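挂衣服这件事，Flullden 实验室又往前挪了一点

栏目：机器人组近况
08/05/2026

上一期通讯发出去以后，收到几封读者来信，主要意见是：你们写了那么久的双臂挂衣服，到底挂上去没有？答案是挂上去了，也掉下来了，而且掉下来的方式比我们预想的丰富。这一期就讲讲组里最近在试的一个方法，内部叫 Flisitz。名字是两个人在食堂里起的，没有任何含义，后来有人想给它凑一个缩写，凑到第四个字母放弃了。

先交代任务。桌上一根横杆，杆上有衣架，衣架上有的挂着衣物，有的空着。机器人要从浅盘里拿起一件，套到空衣架上，或者反过来，从杆上取下一件放回去。两只手臂分工，一只管布，一只管架子。听上去是任何一个住过宿舍的人都会的事。我们用遥操作录了 500 段示范，录到后半程，操作员自己家里的衣服已经没有人肯叠了。

之前用的策略叫 Wan，是组里的老底子，端到端，输入几路相机画面，输出两只手臂接下来一小段的动作。Wan 在杆子空着的时候表现很体面，杆上挂一两件也还行。麻烦出在衣服挤到一起以后。布和布之间只剩窄窄的一条，衣架的铁丝细得很，颜色又浅，从远处的相机看过去，经常和背后的墙混成一片。Wan 这时候会表现出一种很有信心的糊涂：夹爪稳稳地伸出去，稳稳地合上，夹到的是隔壁那件的下摆。 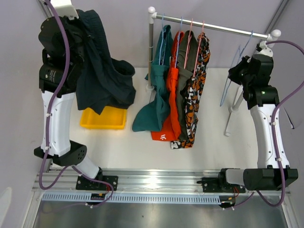 组里为此开过不少会，一开始大家都怀疑数据不够。数据不够是一个非常舒服的结论，因为它意味着只要再录一个月就好，谁的代码也不用改。后来有人把失败的片段拖出来一段一段看，发现问题集中在夹爪接近衣架的最后那一小段路上。在那之前，手臂的路线和操作员几乎重合；到了最后一段，操作员会停一停，侧一下手腕，找一找铁丝在哪里，再进去。Wan 学到了进去，没学到停。它把操作员的犹豫当成噪声给平均掉了，这种处理方式，我们在一些人类同事身上也见过。

Flisitz 的想法就从这个停顿来。做法不复杂，在原来的策略旁边加了一个小的预测头，专门回答一个问题：我现在要夹的那根铁丝，有没有把握说出它在哪里。预测头给出的是衣架颈部一个点的位置，外加一个不确定程度。不确定程度高的时候，策略不许直接合爪，只能从一组很小的手腕动作里挑，往左偏一点，往右偏一点，往下退一点，目的只有看清楚。等到不确定程度降下来，再把控制权交还给原来的动作输出。

标注是最烦的部分。衣架颈部那个点，得有人在画面里点出来，而布一遮，人也点不准。第一轮标注交上来，两位标注者对同一根铁丝的意见相差一个指节的宽度，双方都很坚定。后来改成了倒着标：先在夹爪已经夹稳的那一刻记下位置，再借手臂自身的关节读数，把这个点往前推算到之前的每一步。手臂知道自己最后去了哪里，于是前面的画面就都有了答案。唯一的前提是这段时间里衣架没有自己晃走。晃走的那些段落要剔掉，剔的时候大家心情都不太好，尤其是录的人。

另一处改动是训练时的遮挡。我们会随机把某一路相机盖掉一块，逼着模型不要只信一个角度。远处的相机看得全，看得出杆子上哪一头还有地方；手腕上的相机看得近，但一近就满眼都是布。Wan 的毛病在于，它到了近处仍旧把大部分注意力放在远处那路画面上，因为在示范里，那路画面始终比较稳定，用起来省心。盖掉几次以后，它总算肯低头看一眼手腕。严格说是抬头，手腕相机多数时候是从下往上看的。 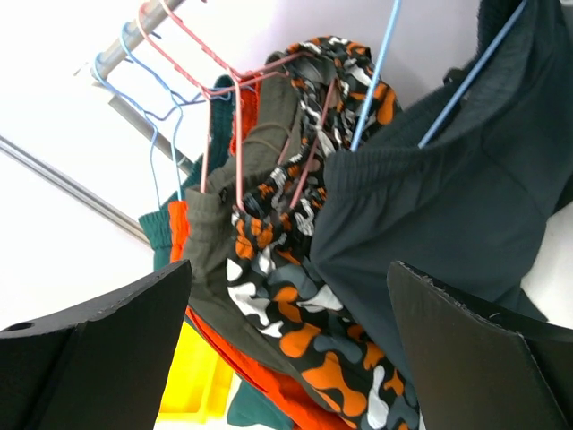 遮挡到底有多难对付，光看成功率体会不到。组里有位新来的同学一直觉得衣架颜色不同，分个颜色就能解决，为此写了一个周末的颜色分割。周一他看了几段手腕相机的记录，态度就缓和了。从夹爪底下往上看，浅蓝和粉色的铁丝都一路往下扎进衣物堆里，有一根粉色的干脆钻进了那条橙黑白迷彩短裤的裤腰，颜色认得再准，也只能告诉你它从那里进去了。更别提旁边那条深色长裤，腰上的松紧带皱成一团，折痕又多又深，分割网络对这种东西向来很有想象力。橄榄绿的那条腰上还绕着一截细绳，粗细和铁丝差不了太多。他后来把颜色分割保留成了一个辅助输入，作用是有的，没有他周五宣布的那么大。

接下来是结果。测试一共做了 106 次尝试，Wan 和 Flisitz 轮流上，衣物的摆放顺序由抽签决定，以免有人下意识地把好挂的那件留给自己的方法。杆上最多 8 件。衣物稀疏的时候，两种策略差别很小，Flisitz 还慢一些，因为它偶尔要停下来确认一件明明很清楚的事。衣物挤紧以后差距就出来了，Flisitz 夹错邻居的次数不到 Wan 的一半，空合爪的次数也明显减少。从杆上取下来比挂上去容易，这一点两种策略一致，重力也一致。

剩下的失败，我们归成了 3 类。

第一类是看清了，也夹住了，但铁丝一受力就转。衣架在杆上本来就能转，夹爪给的力稍微偏一点，整个三角就歪到一边去，原来预测得很准的那个点立刻作废。预测头对此的反应是重新报一个高不确定度，然后开始左偏右偏地看，看的时候夹爪又碰到衣架，衣架又转。最长的一次，它和一个空衣架互相客气了很久，最后是我们按的停止。现在加了一条规则，连续试探超过一定次数就先退远，从头再来。这条规则写死在代码里，毫无学习成分，效果比过去两周所有的学习成分都好，写论文的同事对此感情复杂。

第二类出在两只手臂的配合上。管布的那只手有时会提前把衣物送过来，布往下一垂，正好挡住另一只手的手腕相机。于是另一只手开始不确定，停下；管布的手不知道它停了，继续往前送。我们原先以为两只手共用一个策略，自然会互相照应。它们照应的程度，大致相当于两个人同时伸手去开同一扇门。目前的办法是把不确定程度同时发给两边，一边犹豫，另一边也跟着放慢。代价是整套动作的节奏变得十分谨慎，参观的人常以为程序卡住了，会很体贴地压低声音。

第三类是布料本身。光滑的料子挂上去以后会自己滑，挂上的那一刻算成功，过一小会儿又算失败。为了到底什么时候打分，组里争了一个下午，最后定的是手臂完全退开、衣物静止以后再看。这条规定让两种策略的成绩都难看了一点，公平性倒是没有人再提。有松紧腰的衣物也不好办，开口会收回去，示范里操作员是用两边夹爪撑开的，Flisitz 学到了撑，撑多大还没有学好。

几个读者可能会问的事情，顺便写在一起。停顿有没有拖慢整体速度？有，但重试少了，挤紧的情况下总时间反而略短。预测头能不能直接搬到别的任务上？我们试过拿它去找抽屉把手，能用，只是抽屉把手不会被别的抽屉把手盖住，显不出它的好处。为什么不给衣架贴标记？贴过。贴了以后成功率很漂亮，然后有人问，用户家里的衣架谁来贴，会议就结束了。

硬件方面没有大动作。手臂、导轨都还是原来那套，夹爪的手指换过一版，合拢处更平，夹细铁丝时不那么容易打滑。手腕相机的角度往上调了一点，调完要重新标定，标定的那位同事希望我们在这里写明，下次谁再碰到相机支架，请当场说出来，不要等到曲线变奇怪以后再回忆。

下一步打算和 Watalholm 那边合作，他们手上有一个处理柔性物体的仿真环境，布料的碰撞做得比我们细。我们想在仿真里多造一些挤在一起的情形，看看能不能少录一点真机示范。对方发来的第一批样例里，有一件衣服穿过了横杆，又穿过了桌面，姿态很安详。他们说已经在修。

6 月会在组会上放一轮现场演示，时间定了以后另发通知。想带自己衣物来测试的同事请提前登记，裤装和上衣都收，连帽的先别带，帽子的问题还没有轮到。带来的东西请在演示结束后自行取走，上一轮留下的几件至今还在训练集里。

代码和标注工具已经放到组内的仓库，说明文档写到倒推标注那一节为止，后面的部分正在补。用的时候如果发现不确定程度一直是零，多半是手腕那路画面没接上，先检查线，再来问人。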